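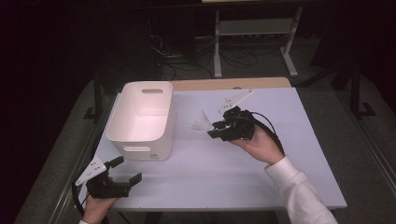
Krisztina Kun told us in the first meeting that a survey on food waste was no good unless we asked people what they threw away the same day, and she kept saying it till we changed the form. So we did. Second version of the form is the one used below.

Project name: Stomach. Two sites, Tusar canteen and the smaller one at Bozsik. Ran through October, lunch only.

Method. Plate scrapings weighed after each sitting, 10 sittings per site. Short form handed out at the till — five questions, tick boxes, one line for comments. 500 forms printed, not all came back. Scales borrowed from the food tech room, they drift a bit so zeroed before every sitting.

Results. 3239 plates over both sites. Bozsik wasted less per plate, mostly becuase portions are smaller there. Worst item at Tusar was boiled potatoes, then salad. Bread hardly at all. 13 comments said the queue was too long and they had no time to finish, which we hadnt asked about.

Problems. Drinks not weighed. Peelings and bones got mixed in on the first two days, so those numbers are high.

Still to do — portion size test at Tusar, ask the kitchen about half plates.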